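Selbridge library to stay shut until July after damp found under floor

December 2021
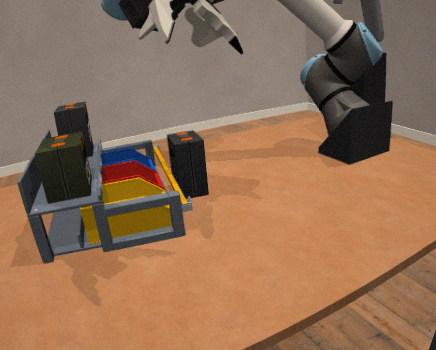
Readers in Selbridge had expected the doors to open again after Christmas, and one regular borrower said the longer wait would be hardest on people who go in for the warmth and the newspapers as much as for the books. She had been told in the autumn to expect a short closure and had kept four novels at home on the strength of it.

The town library closed in October for new lighting and a repaint of the upper room. Workers from MacLeish, the building firm carrying out the job, lifted part of the ground floor to run a cable and found the joists beneath the children's section badly affected by damp. Two of them had rotted through at the wall end.

A survey of the rest of the building followed. It found the same trouble along the whole of the north side, where the ground outside has been raised over the years and now sits above the old air vents. Several vents were blocked with soil and one had been bricked up.

The council now says the floor on that side must come out and be replaced, and that the outside ground level will be lowered by the width of the path. New vents will be fitted and a drain laid to carry water away to the street. The work is due to begin in the new year and the library is expected to reopen in July.

The extra work will be paid for from the council's building repairs fund. No figure has been given, as prices for the timber and the drain are still being agreed. The council said the money set aside for books and opening hours would not be touched.

All 2369 books from the children's section have been packed and moved to dry storage. Staff checked them as they were boxed and found 80 with mould on the covers or the page edges. Those will be thrown away and replaced where copies can still be bought. The local history shelves, which stand on the south side, were not affected, but they have been moved as well so that dust does not reach them.

A small lending service will run from the ground floor of the Hivex building on Mill Lane while the library is shut. It will open on weekday afternoons and on Saturday mornings, with a stock of large print books, crime, family stories and picture books. Reserved books can be collected from the same desk. There will be no public computers, and printing will not be available.

The room has step-free access from the car park at the rear. The front entrance has two steps and no ramp, and visitors with prams or wheelchairs are asked to use the back door, which will be kept unlocked during opening times.

Loans made before the closure have been extended and no fines will be charged on them. Books can be handed in at the Mill Lane desk or kept until the library reopens. The return box outside the old building has been sealed, and borrowers are asked not to leave books on the step, where several have already been spoiled by rain.

The reading group will meet at Mill Lane at its usual time. Story time for under-fives moves to the Methodist hall and will be limited to 30 children a session, with places booked by telephone or at the desk. The homework club has been put off until the library reopens, as no suitable room could be found with desks and late opening.

The mobile library will add a stop at the Flurkov estate every second week. It will park beside the shops for an hour in the late morning. Residents there had asked for a stop before the closure, and the council said it would look at how many people used it before deciding whether to keep it on after July.

The lighting and painting, which were the reason for the closure in the first place, are almost finished upstairs. The new lights are in and working, and only the stairwell is left to paint. The council considered opening the upper room on its own but decided against it, as the only way up is across the floor that is to be removed.

Drawings of the planned drain and the lowered path are on show at the Mill Lane desk. Comments can be left there in writing until the end of January.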